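Section 6. Laying Out and Folding Cloths

6.1 Before You Start

This section applies to flat cloths used with the Drilley folding table, including table covers, dust cloths and display drapes. Cloths with sewn-in weights or rigid hems are covered in the Itine supplement.

The work surface must be clean and dry before any cloth is placed on it. Dark fabric picks up lint and powder readily, and marks that are hard to find on a white surface will show on a black cloth once it has been turned over. Wipe the surface with a damp, lint-free pad and allow it to dry. Do not use furniture polish or any product that contains silicone.

CAUTION: Do not place a cloth on the surface directly from a dryer. Allow at least 20 minutes for cooling. Folds pressed into warm fabric may become permanent.

6.2 Spreading the Cloth

1. Place the cloth near the middle of the surface with the care label facing down.
2. Find two opposite ends. Take hold of the fabric at each end, close to the edge.
3. Draw the ends apart from left to right until the slack is taken up. Stop as soon as resistance is felt.
4. Check the lower edge for ripples. Small ripples are acceptable at this stage and are removed in step 6.
5. If one end has gathered to a point, release that end only and open it out by hand before pulling again.
6. Smooth the fabric from the center toward the edges with a flat palm.

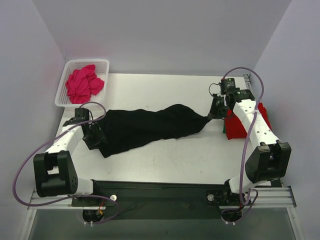 Cloths heavier than 400 grams should be spread in two stages. Open the left half first, smooth it, and then open the right half. Pulling a heavy cloth to its full width in a single motion tends to bunch the fabric toward one end and can strain the hem.

NOTE: A corner that hangs lower than the rest usually means that the cloth was gripped off the straight grain. Return to step 2 and take hold of the fabric again. Do not correct the corner by pulling on it alone.

6.3 Folding

1. Bring the upper edge down to meet the lower edge. Align the corners before smoothing the fold.
2. Fold the left end to the center line, then the right end.
3. Close the cloth along the center line.
4. Press lightly along each fold. Do not use an iron on the work surface.

Cloths supplied under Fujimoto order code 735 have a napped face and must be folded with the nap inward.

6.4 Storage

Store folded cloths flat, with the closed edge facing outward. Do not stack cloths of different colors without a paper divider. Replacement dividers may be ordered from the Tivutthorpe parts office.

Refold stored cloths every 6 months along different lines to prevent wear at the creases.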